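We use cookies to remember your settings and see which stories get read. Accept | Manage choices

Automation | Out & About
2 min read

Full house for Ulance open day in Caltgate

Robots drew a crowd in Caltgate this week as Ulance opened its workshop to the public for the first time. The company had expected a modest turnout – 312 people signed the guest book!

Visitors could wander among the benches and ask the engineers anything they liked. The favorite stop was the tabletop work, where robot arms practice handling the kind of small stuff most of us have lying around at home. Kids pressed in close, and plenty of parents did too.

"People love seeing a robot take on something they do every day," said Veerle Verbeke, who led the 10 tours. "The questions were fantastic, and the youngest visitors asked the hardest ones."

A bus full of students came over from Destham and stayed right up to closing time.

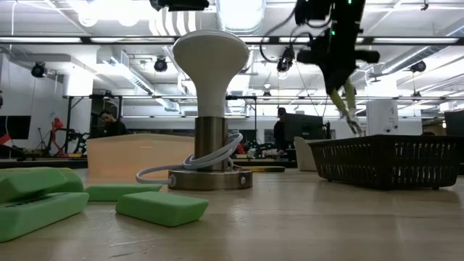
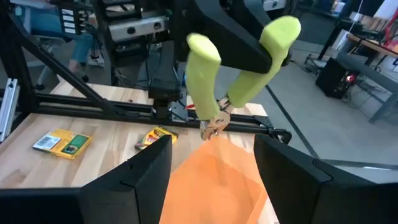 Arms and grippers over the wooden tabletops at Ulance.

CALTGATE, Jun 16, 2026 – Ulance will open its doors again in July, with 14 tours planned and longer hours in the evening. Entry is free, but places on the tours must be booked ahead.

Tagged: robots, open days, Caltgate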